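The Patient Work of Keeping a Gripper Honest

In the workshop of Grarnura, the morning starts with small checks. Chenxi Yu arrives before eight, opens her notebook, and looks at the list from the evening before. She looks after the hand-held grippers which the company uses to teach its robot arms, and she says the teaching is the easy half of the work.

"People come to see the arm move," she told me. "My job is that the fingers close in the same place today as they closed yesterday."

A hand-held gripper is a simple idea. A person holds it, does a task with it, and a camera on the tool records what the fingers do. Later the arm learns from this record. If the tool is a little wrong, the arm learns the mistake together with the task, and it can take weeks before somebody finds the reason.

The model in use here is called Skodine, and it was built by a small supplier, Starnico. Chenxi has kept a log for each tool from its first day. The oldest one has 3,454 recorded closings on its present pair of fingertips. She does not replace the tips by the calendar. She replaces them when the paper tells her.

The paper test was her own idea, and it costs nothing. She folds a strip of ordinary white paper, brings it to the opening and watches how it stands. A strip which leans to the same side again and again means that one finger arrives earlier than the other. A strip which slides down means that the rubber has become too smooth. She writes down the result in pencil, with the date and the number of the tool.

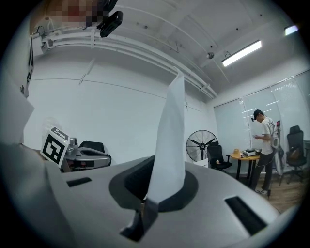
A folded strip of paper stands in the opening of a gripper, with a second tool and its marker at the left.

The markers need the same attention. Each one is a square of black and white pattern, and the software finds the position of the tool from it. A fingerprint on the white border is usually harmless, but a corner which lifts from its base is serious. Chenxi presses every corner with her thumb, then moves the tool slowly before a fixed camera and compares the numbers. Her limit is 3 millimeters. When the error is bigger, she takes off the marker, cleans the surface with alcohol and starts again with new tape.

"At the beginning I tried to repair the old tape," she said. "It was always a false economy."

The fingertips are the part which wears most quickly. They are black rubber, with a textured surface inside and a smooth rim outside, and dust likes to sit in the texture. Once in the morning and once after lunch she cleans them with a dry brush - never with a wet cloth, which leaves small fibers. After this she closes the tool by hand, holds it toward the ceiling lights and looks at the line where the two pads meet. The gap must be narrow at the top and open evenly below. With good light one can judge this by eye, although it took her over 20 tools to trust her own. 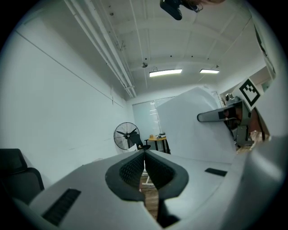
When something breaks

Most repairs are small. A screw goes loose, a cable gets tired near its plug, a spring loses its force. Chenxi keeps the spare parts in drawers with labels in her own handwriting, and the drawer for springs is called Lu, after the street where she once bought them in an emergency.

For a slow finger she always begins from outside and goes in. First the pads, then the rim, then the slot, and only in the end the mechanism behind the shell. Opening the shell changes the tension of the cables, so a tool which was opened must pass the complete setup again. This takes most of an afternoon, and in March she had to do it for three tools in a row.

She has asked Starnico for a small window in the shell, so that the spring can be seen without tools. They answered politely and promised a drawing. Until it comes, she goes on with her brush, her pencil and her strips of paper.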